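Ritska Cell Care
Home
What We Look After
About Us
Service Visits
Spare Parts
Contact

About Us

We keep other people's robots picking things up. It is a narrow line of work and we have grown fond of it.

Ritska Cell Care started with one arm, one table and one customer who was tired of finding his sorting cell stopped every morning at 7. The arm was fine. The arm is nearly always fine. The trouble was in the last few inches: two fingers, the pads on them, a cable that had been tied a little too tight, and a table that had moved since anyone last told the robot where it was. Kirsty Fothergill fixed it with a hex key, a cloth and some language we won't print on a company page, and the customer asked if she could come back next month. She could. She still does.

There are more of us now, and a proper workshop, and a kettle that has been descaled at least once. The work hasn't changed much. We set up small pick-and-place cells, we look after them, and we repair them when looking after them wasn't enough.

What a cell is, when we say it

A table, an arm, a gripper, the cameras that tell the arm what it's looking at, and whatever the thing has to pick up and put down. People tend to spend most of their money on the second item and most of their worry on it too. Our invoices tell a different story. Of the 1539 jobs in our book, 1429 were put right without touching the arm above the wrist.

How we set one up

We begin with the table, which disappoints visitors who came to see the robot. It gets leveled, bolted down and wiped. If a table can be nudged by a hip, it will be, and a robot that was perfect at lunch will be a finger's width off by coffee. We mark the bin positions, teach the arm those positions, and then move the bins slightly on purpose to see how much the cell will forgive.

Next come the fingers. Both tips have to meet square, with no light showing at the front when they close. Pads go on clean metal or clean plastic, pressed down and left overnight. We run the open and close a few dozen times with nothing between them and listen. A healthy gripper makes a dull, bored sort of noise. Anything more interesting gets taken apart.

Then cables. Every cable on a wrist wants a loop with enough slack for the worst pose the arm will ever reach, and not so much that it catches on a bin. We find the worst pose by going there slowly with one hand on the stop button.

Then we get out the snacks.

Why snacks

Customers send us their own parts, and we test with those too, but the Stolten bench test has been done with bags of chips and the like for as long as we've had a Stolten bench (named after the street, before you ask; we were there for one winter and the rent went up). A snack bag is a rotten thing to pick up. It's shiny, so cameras dislike it. It's full of air, so it changes shape when you touch it. The seam at the end is the best place to grab and also the hardest to find. Set a gripper up so it can lift a bag from a table and lower it into a bin without crushing it, and it will make short work of a cardboard box.

It also tells you about pads quicker than anything else we've tried. A worn pad will hold a wooden block all day. Give it a slick wrapper and it lets go halfway to the bin.
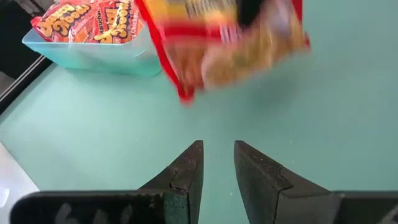
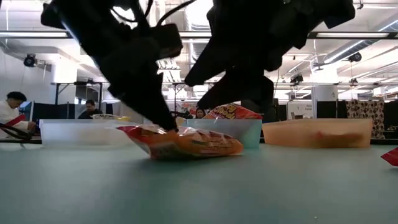 Bags, bins and a black two-finger gripper at the test table. The wrist view comes first; look at the pads.

Scuffs like those on the inside faces are worth a minute of anyone's time. Light scuffing is just a gripper earning its keep. What we look for is dust worked into the surface, a corner starting to lift, or one side going smooth while the other still has its texture, which usually means the fingers aren't closing evenly. Wipe first, then judge. A surprising number of dead pads come back to life after a damp cloth.

While you're down there, wipe the table as well. Small white specks don't bother the arm, but they end up on the pads sooner or later.

Our service visit

A standard visit covers 22 checks and we do them in the same order each time. We won't list them all, partly out of kindness. The ones that catch people out:

Finger gap at full open, measured on both sides of center.
Fasteners at the finger base. They creep.
Cable loops, felt by hand from end to end with the power off.
Camera mounts, wrist and fixed. If you can turn one with two fingers, so can the cleaning crew.
Bin positions against the marks. If the marks have been moved to match the bins, we have a gentle conversation.
Ten bags, picked from the table, any way up.

If the cell passes, you get a one-page report and we go home. If it doesn't, we'd like to fix it then and there, so the van carries pads, finger tips, cable ties, screws and a spare gripper. We don't sell you an arm. We've been asked to many times, and it's a fine business, but we'd have to start wearing nicer shoes.

The people

Kirsty runs the workshop and does most of the commissioning. She has strong opinions about thread locker. The rest of us take turns on the road and turns on the bench, so whoever shows up at your site has also spent weeks peeling old adhesive off finger tips and knows what happens when it's left on.

We train customers' staff as well. Half a day at your own cell, hands on, with the covers off. Most of it is pads and tables. Operators who have changed one set of pads themselves tend to call us less, and we've made our peace with that.

Places we go

Regular rounds take in the packing hall at Ibarra and the returns sorting line at Nitulon, plus a good many single cells in back rooms. We like the back rooms. There's usually somewhere to sit.

Our maintenance calendar for new customers opens in June. If your cell has already stopped, don't wait for that. Call the workshop, and before you do, wipe the pads and try it again. There's no charge if that works.

Contact the workshop
Book a service visit
Order pads and finger tips
Back to top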